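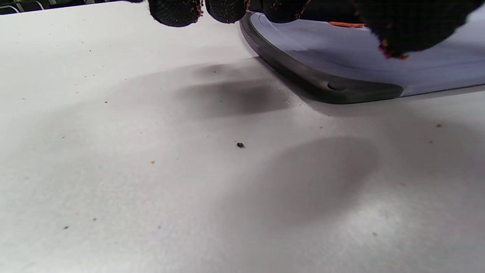 *Worktable at the end of vegetable prep: cutting board and crumbs still to be cleared.*

## Can a machine take over wiping down prep tables yet?

**Saimi Suominen**, posted 02/05/2018

I supervise the teaching kitchen at the Lekby adult education center. Our program has been asked to review which routine cleaning duties could be assigned to automated equipment during the next budget period. Floor care is already settled. My inquiry concerns the tabletops.

At the close of each class, the participant assigned to a table is expected to lift the cutting board, remove the scraps and crumbs, wipe the surface, and return the board to its place. We have 33 tables. The surfaces are white, so even a single dark crumb is noticeable, and inspection is strict on this point. The photograph shows the ordinary condition of a table at that stage. There is one brown crumb in the open and a few small orange specks, with more of the orange on the glove.

I would be grateful for replies from members who have direct experience with equipment intended for this kind of work. I am particularly interested in whether any machine can move the board as well as clean the table. Please state whether your experience was in a home or in a workplace.

---

**Veikko Lehtinen**

My experience is in a workplace. I was responsible for equipment trials at a catering facility, where we evaluated a tabletop cleaning unit from Risel over a period of several weeks ending in April. The following may be of use to your review.

The unit performed acceptably on a bare, level table. It collected dry crumbs well and left the center of the surface in good condition. It did not perform acceptably near objects. When a board was left on the table, the unit treated it as a wall and stopped short of it, leaving a strip of debris along the edge. An employee then had to lift the board and wipe by hand.

We also examined a fixed arm from Cirkitz that was able to pick up a board. It required the board to be placed in nearly the same position each time. A board lying at an angle, or extending past the side of the table, was frequently missed. Soft rims presented a further difficulty, as the grip would slide along them. Your board has a dark rim of that kind, and I would ask any supplier to demonstrate with that exact board before discussing price.

Fine specks were the weakest area for both machines. Our inspection sheet for the trial listed 240 tables, and the written comments returned again and again to small particles near corners. Based on these results, our facility did not proceed with a purchase. I recommend that you retain manual wiping and review the matter again when your present equipment contract ends.

One additional point: gloves should be changed or shaken out over the bin before the final wipe. Fibers and food particles held in a knit glove are readily returned to a clean surface, and no machine will correct that.

---

**Dexter Haddad**

Home user. I own the Guillot floor model and it is very satisfactory on floors. I have not tried it on a table and the manual says not to. I would suggest a damp cloth.

---

**Saimi Suominen**

Thank you both. Mr. Lehtinen, may I ask whether the Risel unit was able to detect the far edge of the table without a raised border? Ours have none fitted.

---

**Veikko Lehtinen**

It was, provided that the sensors on the underside had been cleaned that day. We had one fall, which occurred when this step was omitted. The supplier replaced the unit under warranty.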